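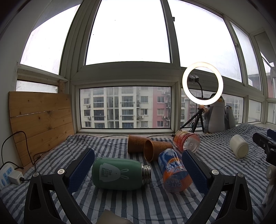
Drink containers on the striped cover by the window, sorting room, Pullano house.

Progress report: reuse and sorting of drink containers at the Pullano house
May 17, 2019 | By Sawsan Nimri
Filed under: Project Updates, Waste & Reuse
12 shares | 2 comments

Dear colleagues of the Kidon fund,

With this letter I report on the second part of our work in the Pullano guest house. The first report was sent in March and it described mostly the repairs of the kitchen. Now I write about the containers, for which you have given us the second payment.

As you remember, the guests leave many bottles and cups in the bedrooms. Before the project everything went into one bag, also good mugs and steel bottles which somebody only forgot. In this period we collected 495 containers from the rooms. Of these, 143 could be washed and used again in the house or returned to the guest. The rest went to recycling or, when it was not possible, to the normal trash.

The sorting is done in the small room with the window. We did not buy a table for it. The platform with the blue-and-white striped quilted cover is wide enough, and the containers are put on their side there so that each one can be looked at before it goes to its box. A usual group is mixed: a green stainless-steel bottle with the words "The Little Rabbit", a blue and orange plastic drink bottle, two brown paper cups, a clear plastic bottle with an orange label, a white ceramic mug. For us these are four different boxes, and in the beginning the staff found this difficult.

The rules which we use now are the following.

Steel bottles and mugs are washed and kept on the shelf in the hall. After 2 weeks, if no guest has asked for them, they go to the kitchen.
Plastic bottles are emptied and pressed flat, with the cap in a separate jar.
Paper cups go to the trash, except clean ones, which the garden group in Abu Hammour takes for seedlings. They can accept up to 100 cups in one delivery.

The paper cups are still our weak point. Many have a thin layer inside and the local recycling does not take them. I asked the supplier Plamunness for a price for washable cups and I wait for the answer. If the price is too high I would like to move a part of the money for printed posters to this purpose. Please tell me if you agree, I will not do it before I have your letter.

A second problem are the caps of the steel bottles. We find often the bottle without its cap, and a bottle without a cap is not wanted by anybody. I have put a small tray in each bedroom for lost caps, but it is too early to say if it helps.

Money: the boxes, the drying rack and the gloves are paid. The labels for the boxes are ordered and not yet paid. The receipts are sent separately by mail to your office.

For the next period we plan to label the boxes in more languages, to teach the new cleaning staff and to find a better cover for the platform, one that can be wiped. The present cover is quilted and must go to the washing machine each time something is spilled on it.

With respectful greetings,
Sawsan Nimri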